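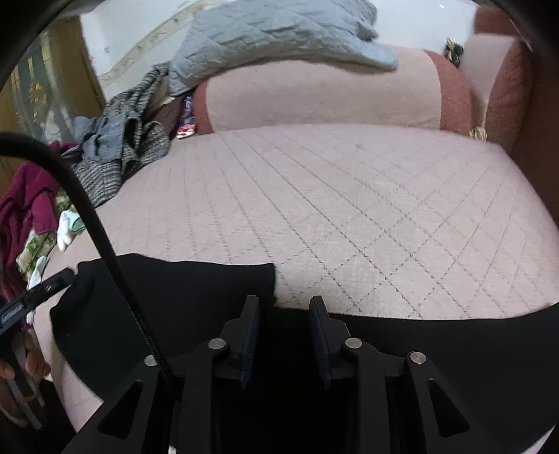
4. Folding and laying out garments

4.1 Choose a seat or mattress wide enough to take the garment fully spread. A quilted or stitched cover is suitable.

4.2 Lay the garment face down on the near part of the surface.

4.3 Smooth it from the centre outwards. Small folds tend to remain at the corners; pull these out by hand.

4.4 Fold each side in by a third, then fold the lower edge up to meet the collar or waistband.

4.5 Place the folded item in the Gundon storage box, 2 stacks per layer. Stack height must not exceed 118 mm.

Note: Dark garments show lint from pale upholstery. Brush both before folding.

Caution: Do not fold damp items. Do not press the lid down on an overfilled box.

For box sizes and spare lids, see section 7.

Revised 2 March 2025, L. Olteanu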